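Section 4: Setting Up Your Plukemari Home Weather Station

Revised 1/25/18. Replaces the folded sheet that came in the box, which had the rain gauge upside down.

4.1 Before you start

Put everything on a table and check it against the packing list. You should have the Sukia outdoor sensor, the Ki display, a rain gauge in two halves, one mounting pole, a bag of screws and a smaller bag of screws. The smaller bag holds spares. You will want them, as the screws are the same color as most lawns.

You also need a Phillips screwdriver, a level, a stepladder and batteries. Batteries are not included. We asked.

4.2 Choosing a spot

A weather station reports the weather exactly where you put it, and that can be a disappointment. A sensor on a south wall will tell you all summer long that you live in a desert. A sensor over the dryer vent will report a warm front every time you wash towels.

Look for a place that is:

- at least 20 feet from any building, if your yard allows it
- over grass or bare soil, well clear of blacktop
- within 200 feet of the display, with as few walls in between as possible
- somewhere you can reach in July and in January, in the shoes you own

Note: The 200-foot range was measured across an open field in Grustthorpe. Your house has a refrigerator in it. Expect less.

4.3 Mounting the sensor

1. Push the pole into the ground until the printed line is level with the soil. Do not hammer the top of the pole. The cap will split, and the cap is the part that holds everything else.
2. Slide the sensor bracket over the pole and tighten both side screws by hand.
3. Set the level across the bracket. Adjust until the bubble is centered, then finish with the screwdriver.
4. Turn the sensor so that the arrow on its base points north. Moss is not an approved method for finding north.
5. Snap the two halves of the rain gauge together and seat it on its arm. The wide end goes up.

CAUTION: Never set up the station during a thunderstorm, however good the readings promise to be. You will be standing outdoors holding a metal pole.

4.4 Pairing the display

1. Put batteries in the sensor first. Wait for the green light.
2. Put batteries in the display within two minutes. If the phone rings, let it.
3. Hold down SET until the antenna symbol blinks, then let go.
4. Leave both units alone until temperature and humidity appear. Pressing more buttons starts the search over from the beginning.

If you see dashes where the numbers should be, bring the display closer to a window and repeat from step 3. If you still see dashes, take the batteries out of both units, have a cup of coffee, and go back to step 1.

4.5 Entering your elevation

The barometer needs your height above sea level before it can say anything useful about pressure. Press ELEV, then use the up and down arrows. Hold an arrow to move faster. The display accepts values up to 9,999 feet. Our test unit sits at 3,078 feet, and yours will show that number until you change it. Most calls to the help line start here.

4.6 Keeping a sky log

The Ki display can tell you the pressure and the rainfall. It can't tell you what the sky is doing, and for that we are still relying on you. The log pages at the back of this guide have 52 rows, one for each week of the year, with a column for cloud cover in your own words. 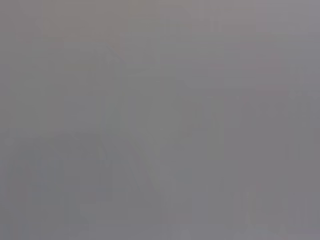
Fig. 4-3. Gray, with some brown and a little green.

Write down what you see before you look at the forecast symbol. Wen-hsiung Kong, who tested the log pages for us, reports that once he had seen the little sun on the display he could talk himself into nearly anything.

4.7 Regular care

- Clear leaves and spiders from the rain gauge once a month.
- Wipe the sensor housing with a damp cloth. No soap, no polish, no pressure washer.
- Change both sets of batteries together. Mixing old and new gives you odd readings – usually snow.
- Check the level again after the ground thaws. Poles wander.

Note: Birds will sit on the wind cups. Eero Hirvonen in our parts department has tried spikes, ribbon and a plastic owl, and the birds sat on the owl. A calm reading on a windy day generally means a pigeon. Wait a few minutes and check again.

For replacement parts, see Section 7.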